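Trultulville Hardware & Grounds Board
Forum > Locks and gates > Maintenance
Thread: Dry lube or oil for brass padlocks left outdoors

gatepost_w
Posted 2026-09-20

I look after the padlocks on a storage yard outside Trultulville. All are solid brass body, pin tumbler, plated steel shackle. Some are on chain-link gates with no cover, some are on sheds with an overhang. The yard is close enough to the water that everything gets salt on it by the end of winter.

For years the practice has been a puff of graphite in the keyway every spring, whether the lock needs it or not. This March several of the gate locks were stiff, and the stiff ones had a gray-black paste on the key. I would like to settle on one lubricant and one interval before the wet season. A small brass padlock turns up in the first photo.

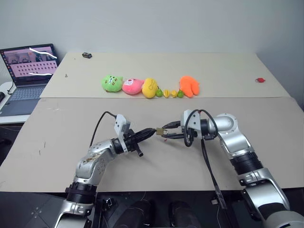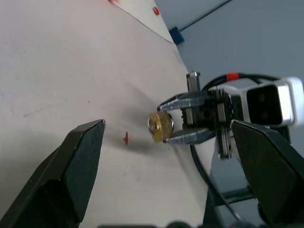 The candidates are: staying with graphite, a PTFE dry lube in a solvent carrier, or a light oil. The hardware store carries Skotel dry PTFE in a 40 ml bottle with a needle tip, and Vurkard light oil in a pump can. I have no data on either beyond the labels.

Questions:
1. Is graphite the cause of the paste, or is it only carrying dirt that would have been there anyway?
2. Does the shackle want the same product as the cylinder?
3. Can I put PTFE on top of old graphite, or does it have to be cleaned out first?

----

tumbler_pin
Reply 1

Graphite is part of the cause. Dry graphite in a dry lock works well. Once water gets into the keyway, or once anyone adds a drop of oil, it clumps, and the clumps collect in the pin chambers where the springs are. The springs in a small padlock are weak. It does not take much drag before a pin hangs up at the wrong height and the key will not turn.

There is a second problem near salt water. Graphite conducts and sits on the noble end of the galvanic series. With a salty film as electrolyte it will encourage corrosion of whatever metal it touches. In a brass cylinder the effect is slow. On the steel parts, meaning the springs if they are plain steel, the locking bar and the shackle heel, it is faster.

I would stop using it in that yard.

----

oldhasp
Reply 2

Disagree on the galvanic point as a practical matter. I have taken apart plenty of outdoor padlocks that were dosed with graphite for most of their lives, and the shackle heel rusts in the same place with or without it, at the bottom of the shackle hole where water stands. The cause is a blocked drain hole, or a body design with no drain at all. If yours have drain holes in the underside, run a piece of wire up them before you change anything else.

The paste I agree with. Graphite and liquid do not belong in the same lock.

----

tumbler_pin
Reply 3

The heel rusts either way, yes. I said it goes faster. I have not measured how much faster and I doubt anyone here has. We agree on the drains.

----

gatepost_w
Reply 4

Drain holes are present on the larger bodies. Checked the gate locks this morning. Three were plugged with something close to mortar, which I assume is dust plus oxide. They are clear now. I have not found any drain on the smaller ones.

----

meter_reader_7
Reply 5

I can offer one set of numbers, for what a single lock is worth. I had a brass padlock on a meter cabinet with a counter on the cabinet door. Light oil only, two drops in the keyway and one on each shackle leg, repeated every spring and fall. It went 2,648 door openings before the key began to stick. When I opened the cylinder the top pins were fine and the key was worn. A fresh key cut to code, not copied from the worn one, brought it back.

The cabinet was sheltered and not near salt, so do not read it as a match for your yard. It does say something about the claim that oil gums up a lock in a season. A thin oil did not.

----

oldhasp
Reply 6

The worn key point deserves more attention than it gets. People lubricate a lock that has a bad key, it improves for a week, and then they blame the lubricant. Try the least used key first. If that one turns cleanly, you have a key problem.

----

kw_finish
Reply 7

On question 3: clean it out first. PTFE on old graphite gives you a mixed layer that sheds, and the shed material ends up in the same chambers as before.

My procedure for a lock that comes off the gate:

Open the lock and leave it open. Hold it with the keyway down. Flush the keyway with 99 percent isopropyl alcohol from a syringe until it runs clear. Work the key in and out a few times, wiping it each time. Flush again. Blow it out with compressed air in short bursts. Leave it somewhere warm overnight. Then add the PTFE, work the key, wipe off the excess.

Do this outside and away from any flame. The vapor is flammable and you are spraying it.

I would not use brake cleaner. Some formulations attack plastic parts, and a few padlocks have a plastic keyway cover or a plastic spacer behind the cylinder.

----

hasp_and_staple
Reply 8

What pressure on the air? I have a shop compressor that sits at 80 psi and I managed to blow a keyway shutter out of a weatherproof model with it. Never found the spring.

----

kw_finish
Reply 9

Lower than that. I turn the regulator well down and keep the nozzle back from the opening. If the lock has a shutter, hold it open with the key tip or skip the air and let it dry longer.

----

tumbler_pin
Reply 10

On question 2, the shackle and the cylinder are separate jobs. The cylinder wants a thin film that does not hold grit. The shackle holes want something that displaces water and stays put. A dry PTFE film has poor water displacement. I use oil on the shackle legs and on the locking notches, and wipe the exposed part of the shackle with the same rag. It will look dirty. That is acceptable on a gate.

Keep the oil off the cylinder side if you have gone to PTFE there. On a small body the two cavities are connected, so be sparing.

----

oldhasp
Reply 11

This is where I would simplify. If oil is going into the body anyway, and on a small padlock it will migrate, use oil for everything. One can, one instruction, and whoever does the round cannot get it backward. The price is that you do it twice a year. Two products with a rule about which goes where will be done wrong by the second person you hand it to.

----

tumbler_pin
Reply 12

Sand and fine dust are the argument against. On a gate beside a gravel lane, an oiled keyway picks up grit and the grit wears the pins and the key. The keyway faces down on a hanging padlock, which helps, but truck traffic throws dust upward.

If the lane is paved I have no objection to oil throughout.

----

gatepost_w
Reply 13

The lane is gravel as far as the second gate and paved after that. The sheds are all on the paved side.

----

saltyard
Reply 14

One item not raised so far. If any of the sheds hold fertilizer, or if someone keeps animals near them, watch for ammonia. Brass under stress will crack in ammonia vapor with moisture present. Look for fine cracks around the shackle holes and around any pressed-in plug. Lubricant has nothing to do with it and will not stop it. Those positions want a stainless or a laminated steel lock with a cover.

Also, a pinkish patch on the brass is dezincification. The zinc has gone and what is left is weak and porous copper. A green surface is cosmetic by comparison.

----

gatepost_w
Reply 15

One shed has bagged lawn feed in it. I will look at that lock with a loupe. No pink on any of them that I have noticed, though I was not looking for it.

----

hasp_and_staple
Reply 16

For what it is worth, I run Sjöberg weather covers over the exposed gate locks, the rubber flap type. They keep direct rain off. They also hold moisture in, and the two locks under covers were greener than the two without when I compared them. I have kept the covers because ice in the keyway was my bigger problem. In a place with no hard frost I would leave them off.

----

oldhasp
Reply 17

Agreed on covers. A cover without airflow is a humidity chamber. If you use one, cut the bottom edge back so it clears the body.

----

gatepost_w
Reply 18

Plan as it stands, comments welcome:

Gravel side – clean out with alcohol, PTFE in the cylinder, oil on the shackle legs only.
Paved side – clean out with alcohol, light oil throughout, spring and fall.
Both sides – wire through the drain holes at every visit. No graphite. Oldest keys retired and replacements cut to code.
Feed shed – brass lock comes off and a stainless one goes on.

I will tag the gravel-side locks with a band on the shackle to keep the two treatments apart.

----

tumbler_pin
Reply 19

Reasonable. Do the cleanout on one lock first and let it go through a wet week before you do the rest. Some of the older ones may have been tight because of the paste and will feel loose without it. Loose is fine as long as the key will not pull out with the shackle open, on models where it is meant to be retained.

----

oldhasp
Reply 20

Still think two treatments is one too many, but the tags will help. Put the band on the shackle leg that does not enter the body or it will be stripped off at the first closing.

----

kw_finish
Reply 21

Neither leg is fully clear of the body when it is closed. Put it on the bend at the top, or stamp a letter on the underside, away from the drain.

----

gatepost_w
Reply 22

Stamped letter it is. First cleanout goes on the second gate tomorrow.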